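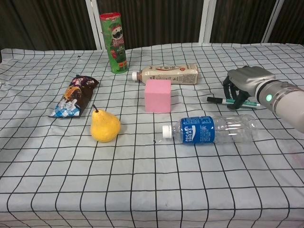

Ticket: Replacement gripper drops or shoves thin round objects
Opened by: Mehwish Farooqui
Assigned to: Naveed Kazmi
Status: Open, waiting on vendor
Opened June 19, 2019

Summary

We have the Hevetti two-finger gripper on the arm for the trial against our old Irka. The Hevetti sales sheet says it is a drop-in swap with no retuning. I don't believe that, and the marker pen is why. With the Irka we could pick a marker off the cloth all day. With the Hevetti the fingers come down on either side of it, close, and the pen either rolls out toward the front of the table or comes up by one end and falls.

Same arm, same controller, same pick script, same grid cloth. Only the gripper changed.

What works and what doesn't

Pear: fine, as long as we go in well below the stem.
Foam cube: fine, but foam forgives everything and I would not count it for anybody.
Pringles can, standing: fine if approached from the side. From above it catches the lid.
Milk tea bottle, on its side: mostly fine. Slips if it is full and we grab near the cap.
Pocari Sweat bottle, on its side: squashes a little, then holds.
Snack bag: hit or miss, same as the Irka.
Marker: 11 good picks out of 20. The Irka got all 20 in May.

Log

Entry 1, Mehwish
Checked the obvious. Mounting bolts are tight. Status light at the wrist is green during the whole pick, including the bad ones, so the controller thinks everything is great. I would like to know what it would take for that light to be anything but green.

Entry 2, Naveed
Could be the tool length. The Hevetti is longer than the Irka and the script may still have the old number in it. If so the tips bottom out on the cloth before they close and the fingers flex. Please check the offset before we blame the hardware.

Entry 3, Mehwish
Offset was wrong by 3 mm. Corrected it. I'll admit that one was ours, though "drop-in swap" is still doing a lot of work on that sales sheet. Reran the marker. Better when it is lying straight across the grid, no change when it is turned even slightly.

Entry 4, Brian Mwakyusa
Has anyone flattened the cloth? It has wrinkles all along the back and down the left side. A pen sitting on a ridge will roll when you breathe on it.

Entry 5, Mehwish
The Irka had wrinkles too. But okay, pulled it tight and taped the corners. Pen stopped rolling away by itself between picks. Drop rate with the pen at an angle did not change. So the cloth is a nuisance and I don't think it is the cause.

Entry 6, Naveed
Called Hevetti support and got Hendrik Nkosi. He says to raise the closing force to the top setting and slow the close. He also says the finger pads need to "wear in." I asked how long that takes and did not get a number.

Entry 7, Mehwish
Tried top force with slow close. The marker now shoots out instead of rolling out. Also left a dent in the Pocari Sweat bottle that stayed. Went back to the middle setting. I am not going to spend a month wearing in pads on a trial unit.

Entry 8, Brian
Swapped in the soft pads from the Skirkton kit. They don't fit properly, I had to use 2 strips of double-sided tape to keep them on, so don't read too much into this. With the pen at an angle it held every time I tried. That was a short run before the tape let go.

Entry 9, Naveed
That points at the pads. The stock ones look too hard and too smooth for anything thin and round. Asking Hendrik for the rubber version at no charge.

Next steps

Naveed to chase Hevetti for rubber pads and a straight answer on wear-in.
Mehwish to rerun the marker test at several angles, with the corrected offset, on both grippers. The May figures for the Irka used only straight placement, so the comparison above is not quite fair to Hevetti.
Catherine Carnegie has asked whether we can sign the purchase order. Please hold it until the rerun is in.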